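4.2 The interval as a dramatic device

Viewers of serial crime drama have always been asked to wait, but the waiting has changed its character. When Histard first went to air, the week between episodes was dead time, to be filled with work, laundry and the occasional argument with a brother-in-law. By its third season the week had become the programme's most productive character. Our corpus for this section consists of 3,000 forum posts, 1,000 of them made within an hour of the closing credits, when spelling is at its most adventurous.

Messina and Uzor have argued that the cliffhanger works by withholding information. We are less sure. The fourth episode of Histard withholds almost nothing: we see Inspector Hauser's deputy take the envelope, we see him count it, and we are given a generous close-up of his guilty face in case we had popped out to put the kettle on. Yet this episode drew 534 posts disputing his guilt, more than any other in the sample. One contributor proposed a twin. Another, with a labour of love running to eleven paragraphs, proposed that the envelope was innocent.

Nurkwood, the slower and greyer of our two programmes, behaves differently. Its writers distrust the cliffhanger and end most episodes on somebody looking at a harbour. Posters responded by analysing the harbour. Van Wyk's term for this, "compensatory noticing", seems to us a kind one. Where plot is rationed, the colour of a raincoat becomes evidence, and a mug left on the wrong side of a desk can sustain a theory until November (see Figure 3). 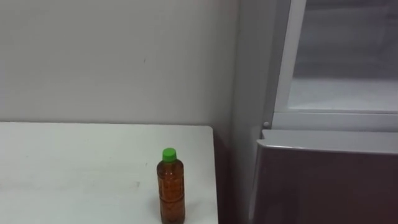 Figure 3. Bottle with green screw cap on a white tabletop.

The theories were seldom right. Of those we could check against the finale, the most popular named a killer who had been in hospital for the whole of episode two, a fact mentioned on screen by three separate doctors. Accuracy does not appear to have been the point, and posters who guessed correctly were often treated as having spoiled the fun. Rampersad reports similar hostility among viewers of the Coradstead mysteries, although his respondents were politer about it and had the advantage of being interviewed over lunch.

We turn next to what happens when a whole season is released at once and the interval shrinks to the time it takes to find the remote.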